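Minduven Two-Arm Bench Cell — Home Builder's Guide
Section 7: Dressing the cell and your first sorting session

By now both arms are bolted to the front rail and you have (I hope) had a cup of tea. This section covers the walls, the floor, the storage and the first proper run with things to pick up. It is the part of the build most people enjoy, so do take your time over it.

Before you start
Switch off the supply and wait for the lights on both bases to go out. Keep your head and sleeves outside the posts whenever the power is on, even when the arms look fast asleep.

1. Paper the back and side walls. Any patterned paper will do, and a busy print is welcome, as the Naken software copes better with a wall that has plenty going on. Smooth it from the middle outwards and let it dry overnight.

2. Lay the floor sheet. Ours has a marble pattern and cost very little from the Prernham market. A shiny sheet will throw back the light from an overhead lamp, so tilt the lamp a touch if the wrist views show a bright patch.

3. Hang the wire baskets, one to each wall. Move each arm slowly by hand, with the power still off, and check that it can swing without catching.

Note: small bits and bobs live very happily in the baskets. Heavy tools do not, as they drag the hooks down.

4. Set out your objects. Soft glasses cases are lovely for a first session — they are light, they forgive a clumsy grip, and they come in all sorts of colours. Heap them in the middle of the floor and stand a tub to the right, where that arm can reach it.

5. Power up, choose "Slow" on the Mudaliar control panel and bring the grippers in over the cases and the tub. Look at the cell view first, then at the wrist views.
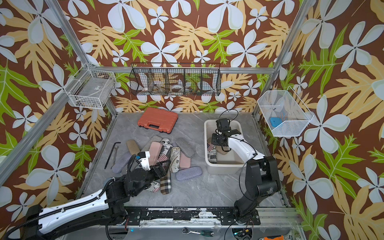
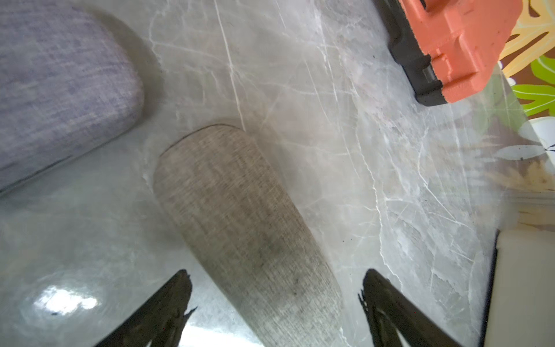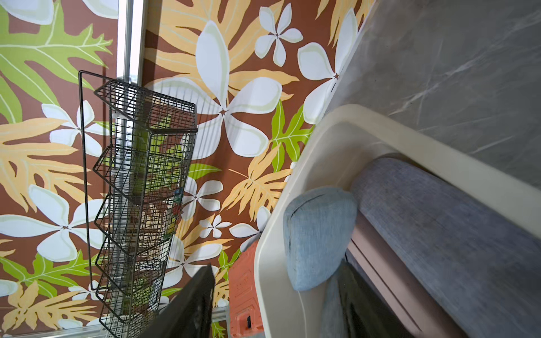
6. Open and close each gripper a few times with nothing between the fingers. If one finger lags behind the other, go back to the cable check in Section 4 before you try to lift anything.

7. Lower one gripper over a single case, close it gently and raise it a hand's width. Pause there and count to 11. If the case slips, lower it again, add a little more grip and have another go. There is no hurry at all.

Caution: do not reach in to straighten a case while an arm is holding its position. Press Stop, wait for the lights, then tidy.

8. Save your settings under a name you will recognise in a month's time. Soon-im Ahn, who tested this section for us, has one called "test final 2 really" and still cannot remember which arm it belongs to.

If the wrist view freezes, unplug the camera lead at the base, leave it a moment and push it firmly home again. Spare leads are listed in Section 11.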